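Campus & Community | Student Projects
June | By Gebremedhin Birhane

Jomudstead robotics club takes on the laundry pile

If you think folding a pillowcase is easy, try explaining it to a robot one motion at a time. Students in the Jomudstead robotics club have been doing pretty much that all spring, and they're having a great time with it!

The project is called Losteo, and its goal is simple to say and hard to pull off: get a two-armed robot to fold everyday household linens without any help. The students are teaching it by example. They put a piece of cloth on a board, pick up a pair of hand-held grippers and do the folding themselves, over and over, while the motions are recorded. Those recordings then become the lessons the robot learns from.

The club has collected over 3,000 folds so far, with pillowcases, dish towels, napkins and the occasional T-shirt all getting a turn. Pillowcases are the club favorite (there are two seams to think about, and the fabric likes to slide), and they're also the ones that cause the most groaning.

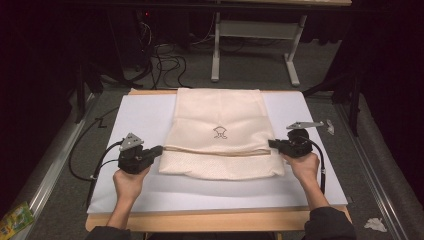
A club member lines up the grippers on either side of a folded cream-colored cloth.

Working with grippers takes some getting used to. You lose your fingertips, so a corner you would normally pinch without a thought turns into a small puzzle. New members practice on washcloths first and move up from there. Most of them get the hang of it in an afternoon, although the club's veterans will tell you that thin napkins never really stop being annoying.

There's plenty to do for students who don't care to fold, too. One group sorts through the recordings and throws out the bad ones – a dropped edge, a fold that ended up crooked – and another writes the software that turns what's left into training material. The mechanical crew keeps the grippers in shape and is already sketching a version with softer pads for slippery fabric.

All that work is headed for the Sipos Challenge, a regional contest for student teams. Each team's robot gets 200 seconds to fold as many items as it can from a mixed basket, and judges score the folds for neatness on a scale of 100. Speed helps, but a sloppy stack can sink a team fast. Last year the club entered a robot that sorted socks and came home with a respectable finish and a long list of ideas, several of which made it into Losteo.

Local parts supplier Brireo chipped in $700 toward motors and spare cables, and the club is still looking for fabric. Clean pillowcases and towels in any color or size can be dropped off at the robotics lab after 3 p.m. Wrinkles are fine.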